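FOR IMMEDIATE RELEASE

Cilerano Press to publish The Long Thaw at Postton, a crime novel in which the detective would prefer to be left alone

POSTTON, January 24, 2026. Cilerano Press is pleased to announce the publication of The Long Thaw at Postton, the first full-length mystery from the small press after several years of poetry, two cookbooks and a history of canals that sold better than expected and is still discussed at sales meetings.

The novel opens in December, in a lakeside town where the ferry has stopped running for the winter and the only working bar closes at eight. A retired insurance adjuster named Hà returns to settle her late aunt's estate, which she has been told will take an afternoon. The will is missing. So is the lawyer. By the end of the second chapter the lawyer has been found, under the ice beside the Kimik boathouse, wearing someone else's coat.

Hà is not pleased. She has a return ticket, a bad knee and no wish to help the police, who have no wish to be helped. What she does have is a career spent reading claims from people who said their sheds had burned down by accident, and she knows a padded list when she sees one. The inventory of her aunt's house has 27 items on it. The house contains rather more than that, and a few of them are worth killing for.

Readers who like their crime fiction with car chases should be warned that the only vehicle pursued in this book is a snowplow, and that it is caught fairly easily. There is a map at the front. The map is wrong, on purpose, and attentive readers will want to keep a thumb in it.

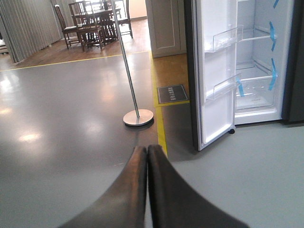
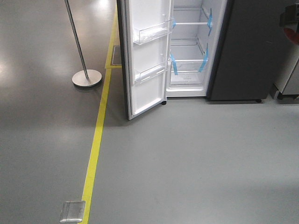
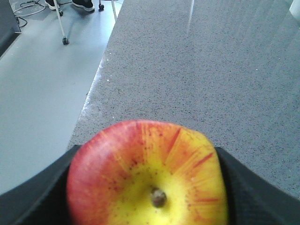

The book began as a short story of 3000 words, submitted to the press's annual winter contest, where it placed fourth. The editors kept bringing it up at lunch long after they had stopped bringing up the winner. They asked for a few more chapters, got 14 in one envelope, and have been arguing about the ending ever since. The ending as printed is the author's. The editors wish it noted that they have come around to it.

The author writes under no name at all, an arrangement the press agreed to before it had considered the spine. The cover will carry the title, the publisher's mark and a good deal of lake. Booksellers who shelve alphabetically by author are asked to use their judgment, and to tell us what they decided, as we would like to be able to find it ourselves.

From the opening chapter:

"The key was under the third flowerpot, where it had been for forty years and where every burglar in the county must have known to look. Hà put it in her pocket. Then she tried the door, which was open, and stood for a while on the step, thinking about her aunt, who had locked the bathroom when she lived alone."

Advance readers have been kind on the whole. One called it "the best book about probate I have read this year." Another stayed up until three to finish it and then wrote to complain about having stayed up until three. A third guessed the murderer on page nine, and we have asked that reader not to come to the launch.

The first printing is about 1000 copies in paperback, with an e-book on the same day. An audiobook is planned once the press finds a narrator who can do the ferry captain without making everyone in the studio laugh. Anyone who feels qualified may write in.

A launch evening will be held at the Cilerano Press office in Postton, which has been borrowed for the town in the novel with very few changes. Local readers may recognize the bakery. The bakery has read the relevant chapter and has asked us to say that its rolls are much better than that. There will be a reading, a table of books, and soup. The author may or may not be present and will not be pointed out.

A second Hà mystery is under contract. It has no title, a delivery date that everyone describes as optimistic, and a goat.

Review copies are available now, in print or as a file, to reviewers, booksellers, librarians and anyone with a book club that finishes its books. Requests should include a mailing address and the name of the publication, store or club. Please do not ask us who did it. The person who answers the mail hasn't finished it yet.

About Cilerano Press

Cilerano Press publishes fiction, poetry and the occasional book about food from a second-floor office in Postton. Submissions for the winter short story contest open in December. Fourth place carries no prize, though it has been known to work out.

Media contact: Publicity Desk, Cilerano Press, Postton

END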